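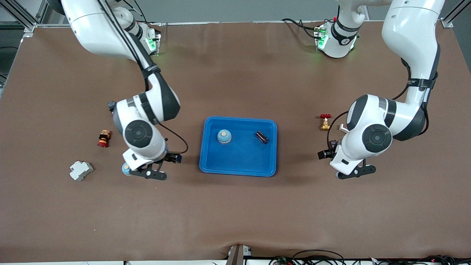

Re: [vullivmont-ward] Leaflet round and the Oei estate
22 Jun 2024

Quick one before I go out again, sorry if it's a bit jumbled.

> Can someone confirm whether we are still
> putting the bus piece on the front? I was told
> it had been swapped for the library. Also I have
> no leaflets at all for Oei and polling day is
> getting very close. Who has them?

Bus piece is on the front. Library went to page 2, bottom half. It was never swapped, there was a draft going round with it the other way up and I think that's the one you saw. Bin it please.

Oei - I've got 200 in my hall. Not enough for the whole estate but it does the flats and the long side of the hill. Rest are still at the printers, ready tomorrow supposedly. Can collect if somebody lends me a car, otherwise it's two trips on the 14 and I'd rather not.

Did Surano Road last night. Pretty friendly. Plenty of people saying they haven't made their minds up, which at this stage I take to mean they have and don't want to say so on the doorstep. The parking thing came up at nearly every door, and the independents have already been round with something on it. We haven't got a line. We need a line. Even two sentences I can read off a card would do.

> Also are we doing the hustings at Lelum Hall
> or not?

Yes as far as I know. Candidate has said yes, hall have asked for 30 pounds deposit and I dont know if thats been paid. Could whoever made the booking check. Last September we lost the room over exactly this.

Postal votes are landing now so anyone with a knocking up list, do the postals frist.

Key for the side gate at the flats is with me, shout if you want it. Back after 8.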